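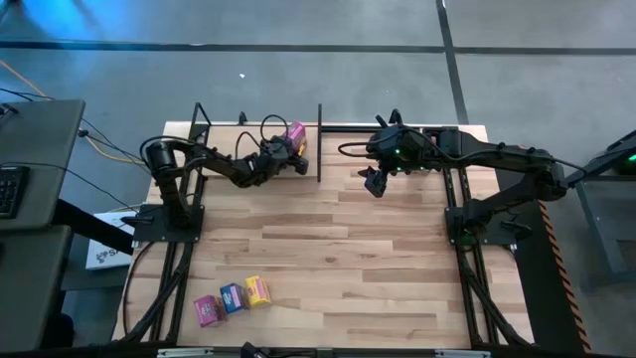
The two-arm bench in the club room, with one box in the left gripper and three on the tabletop.

ROBOTICS CLUB: WHAT DO THE BOXES PROVE?

The Drendilville robotics club has put its money on boxes this term. Small ones, the kind that weigh next to nothing, in colors you could spot from across a parking lot. The project is called Rakivum, and the task is to clear a group of boxes off the bench top and put them into the compartment along the back edge. A person could do it while talking on the phone.

I went along on Tuesday because the spring report promised that the project would "change how students think about work." I have read that sentence several times and still can't say what it means. What I found was a bunch of students arguing over whether a box that lands on its side should count as a success. I thought that was a much better sign than the report.

The case for the project goes like this. Two arms bolted to a bench can be taught a job by showing it to them over and over, with a student guiding the moves and the computer keeping a record of each try. With enough tries, the arms are supposed to handle a box that isn't quite where it was last time. The club has set itself a goal of 3000 recorded tries before the Luvach meet. I asked what was special about that number. It came from last year's team, who didn't reach it.

My first doubt is the second arm. On the box task, the left one was doing the work on most of the tries I watched. The students say both are needed for the later stages, when a box has to be passed from one side to the other. Fine, but the later stages were also the reason given last term, and I'd like to see a pass before we hear any more about them. The club has promised to show one at open house in May.

My second doubt is the scoring. The club's own log has 34 tries marked "good, sort of." Some of those were boxes that went in crooked, and some were boxes that needed a nudge from a student's finger. A nudge from a finger is not automation. To their credit, the students brought this up before I did, and they have now agreed on two marks only: in, or not in. The old tries will be scored again under the new rule, which will make the chart on the hallway wall look worse. Leave it up anyway.

Then there's the setup itself. Everything happens on one bench, with one set of boxes and the same lights on overhead. Move the whole thing down the hall to the Dolan Room, where the afternoon sun comes in sideways, and will it still work? The students don't know. They plan to find out, and they seemed a little nervous about it - as they should be.

I will say that the writing has improved. Last year's notebooks were full of "arm acted weird." This year's give the starting spot for each box, which arm was used and what went wrong, and a stranger could follow them. If the club comes away with nothing but the habit of writing down its failures, the parents' bake sale money wasn't wasted.

Club hours are after the last bell, and visitors are welcome if they stay behind the floor tape. Bring questions. The club could also use 2 more students for the evening shift, mostly to put the boxes back on the bench between tries. That part is still done by hand.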